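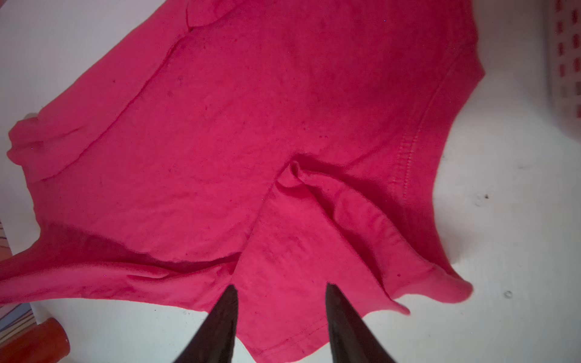 Is a folding robot worth having in a small laundry yet?

For a shop that handles plain, mixed clothing and has somebody nearby to help the machine out, I think it is worth having now, at a rental price and with patience.

By Notburga Wyss
November
36 shares | 6 comments

I have run the wash-and-fold side of a laundry in Vernton long enough to have opinions about folding. I think a shirt should be folded so the neck sits flat. I think towels should go in thirds. And until this fall I thought machines had no business near either one, after seeing the big industrial folders at a trade show, which are wonderful if everything you own is a hotel sheet and pretty useless if you've got a bag with a hoodie, four odd socks and a baby blanket in it.

Then Hubert Ammann at Imhof talked me into renting the Flaver kit for six weeks, and I've been boring my family with it ever since.

The kit is small. You get an arm, a two-finger gripper, a camera at the wrist and a controller that lives under the table. You supply the table. We're paying $500 a month, setup included, and can send it back with 30 days' notice. Imhof will sell you one outright but Hubert steered me away from that, saying the gripper would probably change again within the year. I liked him for it.

What I love is watching it think about a shirt. I know it doesn't think. But anyone who has folded for a living knows that the fold is the easy part and the hard part comes first, when you've got a wad of jersey in front of you and you have to work out which bit is the hem, which bit is a sleeve and whether the thing is inside out. My hands do it by feel. I couldn't explain it to a new hire if you paid me, and I am paid to explain it to new hires! The Flaver has to do it by looking, and you can see it going for an edge, changing its mind, coming in again from another side. Sometimes it goes for the wrong layer and you want to reach in and help.

That brings me to my first real argument, which is that slow matters less than people say. My friend Pirmin Schnyder, who has a bigger place over in Zelolport, stood by the table for ten minutes and announced that any of his staff could beat it. He's right. I could beat it with a cold and a phone on my shoulder. But I can't fold and run the counter at once, and between four and six in the afternoon the counter is all I do. A slow folder that keeps at it through those two hours gives me a stack I didn't have before. On its best afternoon it got through 50 T-shirts. I refolded a few. The rest went straight into bags.

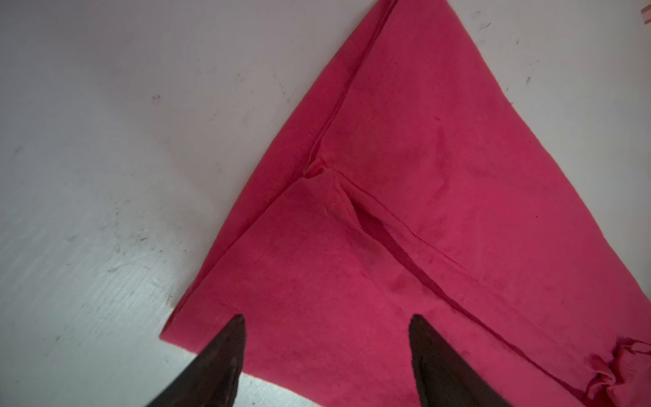 Flaver's gripper, fingers apart, at the pink cloth.

My second argument is about fingertips, and I realize this is a strange thing to get excited about. Everybody who looks at one of these kits asks about the software, and I'm sure the software is very clever, but cloth is a matter of thicknesses. One layer, two layers, a hem that's really four. A blunt gripper picks up whatever is there. The Flaver's fingers come to a narrow tip, and that gives it a fighting chance at taking the top layer and leaving the bottom one where it is. It still gets this wrong with anything thin and clingy. With ordinary cotton I'd say it has become quite good, and it was clearly worse in the first week, before Sivaprasad Sastry from the support line had us turn the lamp so the light came from one side. Flat light hides a crease. Any seamstress could have told them, and now it's in the setup sheet, so good for them.

Here I should say what annoyed me.

The manual is bad. It's written for someone who already has one. The section on adding a new garment type refers you to an appendix, and the appendix is a list of error codes.

Fleece sheds, and lint gets everywhere, and the wrist camera has to be wiped more often than I was told. We do it at opening and again after lunch. If you skip the second wipe it begins to dither over dark clothes, hovering and backing off, and you lose half an hour before you think to check.

It can't do fitted sheets. I don't hold this against it. I also can't do fitted sheets.

And it needs company. Imhof's leaflet uses the word "unattended" and I wish they would drop it, as I've told Hubert twice. What you're renting is closer to a steady junior who gets stuck now and then and waits politely. If there's a grown person within earshot, fine. If you are picturing it working through the night while you sleep, you'll come in to one shirt, half folded, and an arm sitting very patiently above it.

The question I get most from customers is whether it's going to replace Ferdinand. Ferdinand Ammann has folded with me for years (he's Hubert's uncle, and yes, that's how Hubert got in the door). My view is that in a shop this size the job nobody wants is the afternoon pile, and Ferdinand would much sooner be doing repairs, where we turn work away every month. So far that's what has happened. He has his sewing table back by the window and the zipper backlog is shrinking. I won't pretend that every owner will make the same choice, and I would be wary of anyone who tells you a machine decides that for you. The owner decides it. I'd have more respect for the trade magazines if they wrote it that way.

He was the one who took to the kit fastest, by the way. He noticed that it does better when a garment is dropped loosely on the table than when someone tries to be helpful and half-straightens it first. A half-straightened shirt seems to have its edges tucked under in all the places the gripper wants to find them. So now we just drop things. It goes against everything I was taught.

Would I tell another small laundry to rent one? I would, if most of your bags are T-shirts, towels and sweatpants, if you can spare a table with decent side light, and if you have one person who enjoys fiddling. If your trade is dress shirts, wait. Pirmin's is, and he is waiting, though he has been by three times now and last time he brought a bag of his own towels.

We've kept ours on past the six weeks. I've asked Imhof for a second set of fingertips and a manual that starts at page one, and Hubert has promised me the fingertips.

More in Opinion
What we charge for comforters, and why it went up
Zelolport's coin laundries deserve better hours
In praise of the plain cotton towel
Mending is back on the counter in Vernton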